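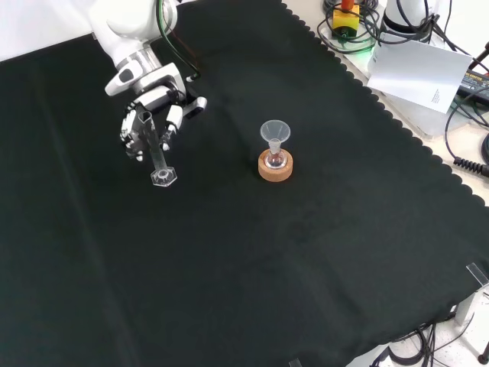

*Black cloth with a scalloped border, laid over a beige tabletop.*

# The Black Dyers of Tilelton

For most of its working life the lower end of Tilelton was known for a single color. Wool, cotton and later mixed cloth came down the valley from the Dunddale mills in a plain or gray state, and the greater part of it left black. The trade supported four dyehouses at its height, together with a chapel, a savings bank and a row of houses that still stands behind the bus depot. The last of the dyehouses, Bramwell, closed within living memory. Its books have now been cataloged by the Dunddale Record Office and are open to readers.

The collection consists of 311 bound volumes and a quantity of loose papers. The volumes include wage books, order books, letter books and the pattern books in which the dyers fixed a small square of each finished lot beside its recipe. The earliest are written in a clear hand on good paper. The later ones were kept in cheap ledgers and have suffered more, and several will be issued only in copy.

## A difficult color

Readers who come to the subject for the first time are often surprised by how much of the correspondence concerns failure. Black was expensive to produce and easy to get wrong. Cloth dyed with logwood over an iron mordant could turn brown at the folds after a few summers, and too much iron left the fiber harsh and inclined to split. A customer who accepted a slightly uneven blue would return a slightly uneven black, and the letter books contain many such returns.

The Tilelton dyers divided their blacks by undertone. A "raven" black leaned toward blue and was preferred for coats. A "bottle" black had some green in it and was sold chiefly for furnishing, where lamplight was thought to flatter it. A "common" black was whatever remained after the better work had been done, and it went to linings. The terms were local. A buyer from another district who asked for raven black might receive something quite different from what he expected, and in one exchange of letters the Bramwell office and a merchant in Vesier disputed the meaning of the word for an entire winter.

Omprakash Grewal, who led the cataloging work, considers the pattern books the most valuable part of the collection. "The recipes are useful, but a recipe tells you what a man intended," he said. "The square of cloth beside it tells you what he was prepared to send out." He notes that the squares were kept shut between pages and have seen little daylight, so that the color in many of them remains close to what the customer would have received.

## The household trade

The best-known customers of the Tilelton dyehouses were tailors and undertakers. The order books show that household goods were nearly as important. Black and very dark table covers were a standard article in the district for two generations. They were laid over a parlor table between meals, protected the polish, and could be brushed clean of coal dust without showing it. A plain hemmed cover was the cheapest. Covers with a fringe cost more, and those with a scalloped edge cost the most, as the lobes had to be cut and bound by hand before the cloth was sent for dyeing.

The edging was done at home. A finisher collected a bundle of cut cloths from the works gate, bound the borders, and brought them back to be weighed and inspected. The wage books for August of one busy year list 157 finishers, nearly all of them women and many sharing a surname and a street. Payment was by the dozen. Deductions were made for puckering, for thread of the wrong weight and for soiling, and some names carry deductions in almost every entry.

Very little was recorded about these workers beyond their pay. There is one exception. A letter in an unpracticed hand, addressed to the works manager, asks that bundles be given out in the morning in the winter months, the writer being unable to match dark thread by candlelight. The reply has been preserved as well. The request was granted, with the remark that the company had wondered at the quality of the January work.

## The river and the town

Dyeing required a great deal of water, and the same river that supplied it carried away what was left. Complaints begin early. Farmers below the town objected to the color of the stream, and a paper maker two miles down objected more strongly - he could not make white paper on the days when Tilelton was making black cloth. An agreement was eventually reached under which the dyehouses emptied their vats only at night and gave notice by ringing a bell. The bell is held by the town and hangs in the council building, where it is rung at the opening of the annual fair.

The agreement was imperfectly kept. The Bramwell letter books contain a series of apologies to the paper maker, each somewhat shorter than the one before.

## Decline

The introduction of synthetic dyes did not end the trade at once. For some years it improved it. The new blacks were faster, cheaper and more regular, and they required less skill from the men at the vats. That last advantage was available to every other town as well. By the time household fashion had turned to lighter fabrics, there was no longer any particular reason to send cloth to Tilelton. Two of the dyehouses merged, one burned down and was not rebuilt, and Bramwell continued on contract work for uniforms.

Kuldeep Sandhu began at Bramwell as an office junior and remained until the closure. He recalls that the older dyers still judged a lot by carrying a sample to the north door, although the works had by then bought an instrument for the purpose. "They would take the reading, write it down, and then walk to the door," he said. "If the door and the instrument disagreed, the cloth went back in." The north door was bricked up when the building was converted to storage. Its outline can be seen from the towpath.

## Consulting the collection

The catalog may be searched in the reading room of the Dunddale Record Office. Up to 5 volumes may be ordered in a day, and pattern books are issued one at a time. Readers wishing to see the pattern books should write in advance. Pencil only may be used, and flash photography is not permitted.

The office would be glad to hear from families who hold finishers' bundles, tickets or tools. Household covers of Tilelton make are also sought - only 2 have so far been identified with certainty, both by the dyer's stamp on the underside of the hem.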